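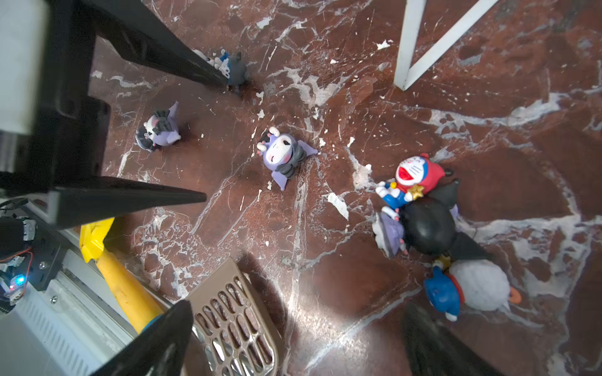 Chips, flakes and small toys on a red-brown marble floor, with the litter scoop close by.

Cleaning Up Small Debris on a Marble Floor

Posted by Shona Donnelly, September 18, 2019

A dark marble floor with a lot of white and gray veining is easy to live with because it hides so much. It also hides things you would like to find before you step on them. White flakes and chips disappear into the veins, and small figures left by the children get kicked under the furniture. We have had this kind of floor in our house in Visville for years, and these are the steps I use.

Pick up the toys first

Do this by hand. A broom pushes small figures along with the grit under them, and the grit is what scratches the polish. Lift each one straight up and put it in a shallow tray. Kuromi and Doraemon figures like the ones shown have small molded parts - hoods, hair strands, stars - where crumbs collect. Wipe them with a damp cloth and a drop of dish soap, then go into the corners with an old soft toothbrush. Dry them before they go back on the shelf. Don't soak figures with seams, as water gets inside and takes days to come out.

Find the flakes

Turn off the ceiling light and lay a flashlight on the floor so the beam runs flat across the stone. Chips throw a shadow and veins do not. Work from the far wall toward the door.

Sweep dry, then mop

Use a soft brush or a dust mop. Stiff bristles are fine for a garage but wear down a polished floor. If you vacuum, use the hard floor setting and check the wheels for grit. Sweep in short strokes toward you and pick up the pile as you go.

Larger flakes that stay put can be lifted with the edge of a plastic card. Never use a metal scraper on marble.

For mopping, use warm water and a cleaner marked safe for natural stone. No vinegar, lemon or bathroom descaler. Marble etches quickly, and the dull spots have to be polished out. My neighbor Sabine Weidemann paid 149 dollars to have one patch by her back door redone after a vinegar spill.

If you keep a litter box

Give the scoop its own hook or a small bucket. A slotted plastic scoop drops fine grit wherever it is set down. Rinse it once a week, let it dry fully and keep it away from the toys. A mat in front of the box catches most of what gets tracked out. Mine is roughly 200 square inches bigger than the box, and I shake it outside every evening.

How often

Sweep daily where people walk, mop once a week, and move the furniture every 8 weeks. In July, when the doors are open, I sweep twice a day.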